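Unit 6. Planning and budgeting for hand-held gripper stations

Handout for the equipment planning module. Read before the Sunday session. Bring your own cost sheet.

6.1 Scope

These notes cover the purchase of hand-held grippers and the items that go with them: mounts, cables, storage, table props and spares. Fixed arms were dealt with in Unit 5 and are only mentioned where a cost is shared between the two. The worked figures come from the plan drawn up by Toshiko Tamura and Noboru Yokoyama for the Osance project. All amounts are in pounds, without tax.

6.2 What belongs in the unit cost

The most common fault in first drafts is to enter the price of the gripper as the price of a station. A station is everything one operator needs to work for a full shift. In the Osance plan it was split as follows.

Gripper body, Vernetti, basic version: 600
Camera, lens and bracket: 300
Straps, padding, cables and carry case: 178
Labels and fixings: 13
Total per station: 1091

The gripper body is a little over half of the total. A draft that leaves out the other lines will therefore be short by nearly half, and the shortfall grows with every station added. Kumiko Onishi's first draft had this fault and was sent back.

Staff time is kept on a separate sheet. Do not add it to the station cost. It follows the number of hours worked and should be shown that way.

6.3 Fixed and running costs

Fixed costs are paid once per station. Running costs are paid for as long as the station is in use. Three items are often put on the wrong side:

Finger pads. These wear. Treat them as running.
Batteries. Fixed for the first set, running after that.
Calibration boards. Fixed, but shared between stations, so divide by the number of stations at the site and not by the number of operators.

Storage for recordings is a running cost even when the disks are bought outright – they fill up, and the next set has to come from somewhere.

6.4 Comparing quotes

Two suppliers were asked to quote, Vernetti and Sampaio. Sampaio quoted a lower price for the body but sold the bracket separately and gave a longer delivery time. Masaru Kaneko's comparison sheet puts both quotes on the same lines as the table in 6.2, with a zero wherever an item is included. This is the layout to use for the exercise. A quote that cannot be put on those lines is not complete, and the supplier should be asked again.

Check the following on each quote:

– whether the lens is supplied with the camera
– who pays for return carriage on a faulty body
– whether spare finger pads fit both the old and the new version
– how long the price is held

A price held only to the end of May is of little use if the order has to be approved in June.

6.5 Planning for the site

Indoor and outdoor sites need separate lines. Outdoors, allow for cable runs across paving, a tripod for each fixed device, and covers for the tables. White cloth is cheap but can come out too bright in daylight; a mid-grey cloth costs slightly more and should be priced as an option. Soft objects such as plush toys are a small cost and are entered under props, together with boxes and other hard items. Both kinds are wanted, as grip settings that suit one may not suit the other.
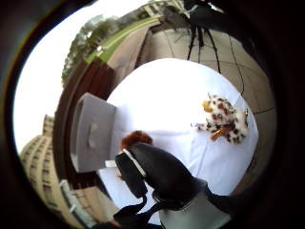 Should spare grippers be bought with the first order or later?

Spares should go in the first order if the supplier gives one price for the whole quantity and delivery is slow. With a short delivery time, buy the spare pads and cables first and leave the spare body until the stations have been in use for a month.

6.6 Exercise

Tusta is opening a second site with four stations, two indoors and two outdoors. Using the station total in 6.2:

(a) Work out the fixed cost for the four stations, without spares.
(b) Add one spare body and one spare camera set. State which budget line each goes on.
(c) List the extra outdoor items from 6.5 and mark each as fixed or running.
(d) The budget is cut by 600. Say what you would remove, and what effect this has on the work.

Hand in one page, with the cost sheet attached. Mayu Hattori will collect them at the start of the session.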